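# How to Read a Weekend Box Office Report Without Getting Played

Every Sunday a studio tells you its movie did great. I've been collecting these reports for years and I trust maybe half the adjectives. The numbers are better, if you know which ones to look at. Grab any weekend story and work through it with me.

## 1. Find the word "estimated"

Sunday totals are guesses. Friday and Saturday are mostly counted, but Sunday hasn't finished when the story goes up, so the studio fills in the rest. When two movies are close, don't believe the ranking until the final count is posted.

## 2. Get the theater count

A gross means very little alone. Say *Griris* opens in 2847 theaters and *Hamel* opens in 2000. If *Griris* wins by a hair, it had 847 more places to sell tickets and barely used them. Divide the gross by the theaters and compare that instead.

## 3. Work out the drop

1. Take the first weekend.
2. Subtract the second weekend.
3. Divide by the first weekend and multiply by 100.

If *Hamel* opened with $25 million and then made $15 million, it fell 40 percent. For a big opener I'd call that healthy. Past 60 I start to wonder who was telling their friends to go. Watch out for holidays — a long weekend makes the first number look fat and the next one look like a disaster.

## 4. Be rude about "beat expectations"

Whose expectations? Often the studio's own, and a studio has every reason to aim low in public. I kept notes on *Nusstead* last August. The forecast slid 6 times before release, and then the opening "surprised" everyone by landing slightly above the last one.

## 5. Ask about the budget

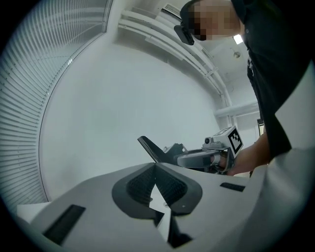
*Photo: Lucie Chan*

The reported budget usually leaves out marketing, and theaters keep a share of every ticket. A movie that cost $25 million and grossed $25 million has lost money, whatever the headline says. Some people double the budget to find the break-even point. I use that too, but it's a rule of thumb and a crude one. Overseas shares vary a lot, so a huge worldwide total can still be thin.

## 6. Check again on week three

*Tovus* came in fourth and got written off by Sunday night. Two weeks later it had hardly dropped, and the same sites were calling it a sleeper hit. I keep a plain spreadsheet with title, theaters, gross and drop, and I leave the verdict column blank until the third weekend is final.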